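Sealing a marble island: every year, or leave it alone?
Posted by Dzifa Mahama, 5th February
14 replies · 2 shares

dzifa_m
Hello all. We moved to a house in Pernley last spring and the kitchen has a marble island, my first one. The seller said it was sealed but he did not remember with what product. Now I see dark rings when a glass of water stands on it for one evening. They go away by morning. Is this a sign that I must seal again? A local company asks 200 for the visit and sealing. I want to understand what I pay for before I call them.

oldquarryman
Rings that disappear overnight are only water going in and coming out again. Do the drop test. Put a spoonful of water on a clean spot, wait fifteen minutes, wipe. If the stone is darker there, the sealer is gone. And do not pay 200 for it. A bottle is cheap and you wipe it on with a cotton rag.

Sengul_B
I disagree a little with oldquarryman. Wiping it on is easy, yes, but taking off the extra is where people make mistakes. I left it too long on my own counter and it dried like a sticky film. I needed a whole weekend to remove it. If Dzifa has never done this, maybe one paid visit is good, and she can watch how they do it.
Şengül

tilesandtears
Nobody has asked what finish it is. Polished or honed? Honed drinks much more.

dzifa_m
It is honed, I think. It does not shine like a mirror. I did the test now, and the spot near the sink got darker but the spot at the other end did not. Can a sealer be gone only in one place?

oldquarryman
Of course it can. You wash and wipe near the sink ten times a day. Seal all of it anyway, the good part will not take much. Wipe off what is left after the time printed on the bottle and Şengül's film will not happen.

Sengul_B
It did happen, and I had read the bottle! My kitchen was very warm and it dried faster than the label said. So please do it in small parts, Dzifa, and try first in a corner.

Prallier_Pete
Different opinion: stop sealing. My aunt in Skavinville has had marble for thirty years and never put anything on it. It has marks everywhere and I find it beautiful. Sealer also does nothing for lemon juice or vinegar. Those dull the surface itself, sealed or not.

tilesandtears
Pete is right about acid. Many people believe the sealer protects from etching and then they are angry with the shop. But I would still seal against oil and coffee. An oil stain is real work to get out, with baking soda paste under plastic for two days, and sometimes you must repeat it.

dzifa_m
Thank you, I did not know that about lemon. I will buy a bottle and do it myself in small parts, starting with the dark spot by the sink. One more question: is it a problem if the stone has a lot of brown and red veins? My husband says the veins are weaker.

oldquarryman
Sometimes a vein takes in more water than the stone next to it, so look there after the first coat. If it still gets dark, give it a second one. And don't stand on it to change a light bulb.

Sengul_B
Mine is gray, so I cannot say about the red ones.
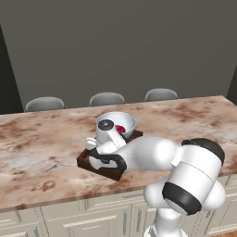
Cream marble with rust-brown veining, over cream cabinets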